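Back at the bench on Sunday with a cuppa, finally trying the Kovden gripper against my old Kenow one (yes, I know, I've been promising since November!).
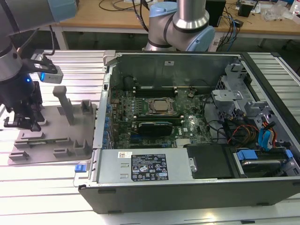
Kovden on the left arm, Dell tower waiting.

I set the Kenow at 285 grams of squeeze and the Kovden at 145, and gave each of them 30 goes.
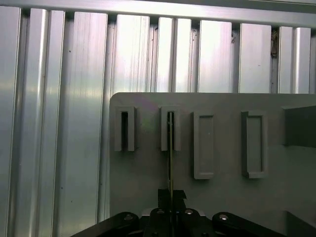

The lighter grip is my favourite so far, though I do want to fiddle with the Gkikas controller a bit more before I pick one for good. 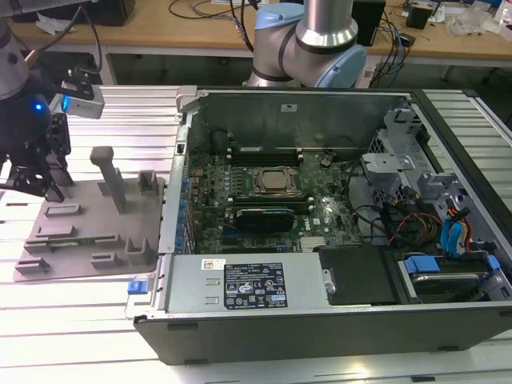 Gripper over the grey fixture plate.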